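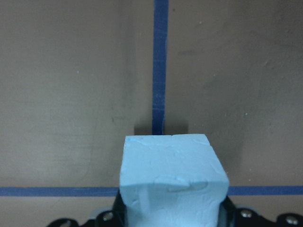 Blue tape on brown, up close.

23/06/2023

Print this entry
E-mail this entry

Up before six to water the beans while it was cool. The row I put in back in May has finally reached the top of the strings - the second row has not moved. I think the soil on that side is too shallow. Salma Naciri said to dig in compost and wait, so I dug in two buckets and am waiting.

The tomatoes need tying again. I used up the last of the green twine and had to walk down to Urquijo for more. They only had the thick kind. It will do. Saw Hugo Mateos on the way back and he gave me three squash plants he had no room for. I have no room either, but I took them. 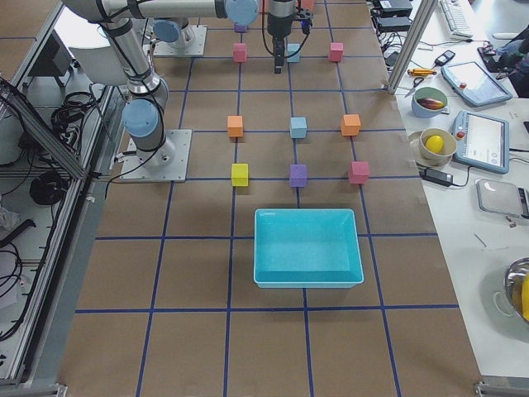 How often do squash need water in this heat?
Every second day is enough if the soaking is deep, and at the base of the plant, not on the leaves.

Pulled 18 onions after lunch and laid them on the porch. Several had gone soft at the neck, so those will get eaten first. Made soup with two of them and the old potatoes. Too much pepper.

Rocío called about the seed swap. She wants up to 15 packets from me and I have beans, dill and not much else. I told her I would look in the shed.

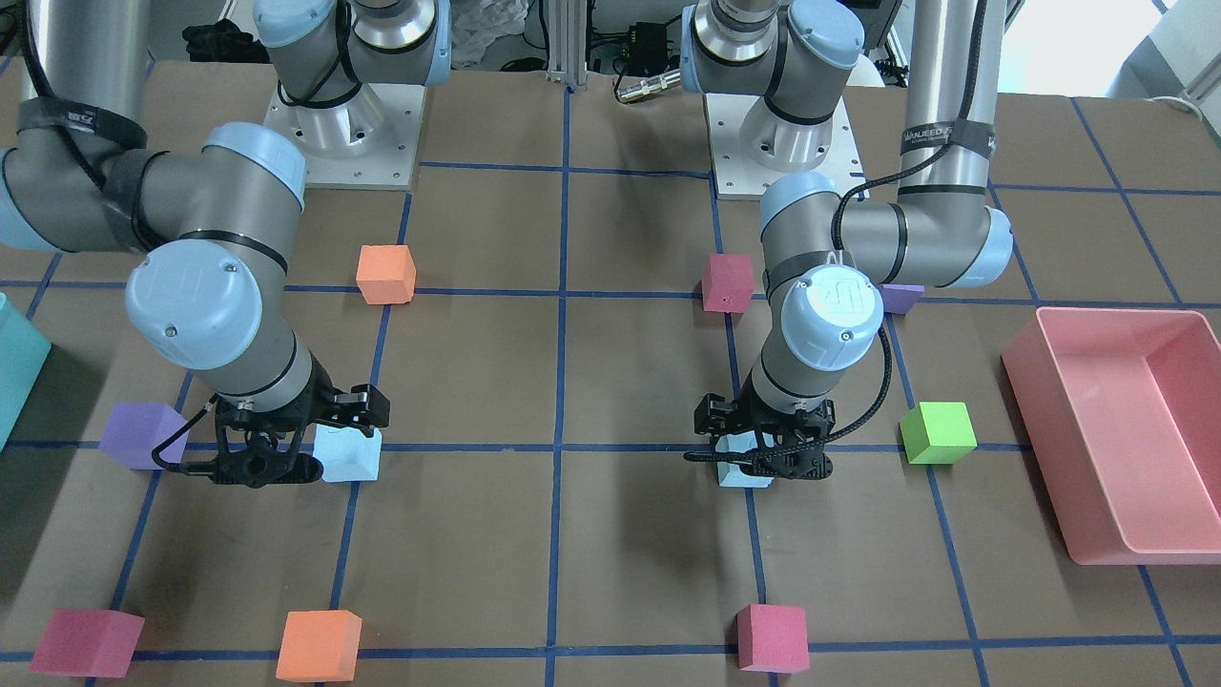

Evening

Found the dill and an envelope of lettuce seed with no year on it. Wind from the west, a few clouds, no rain. Left the hose out. Bed at ten.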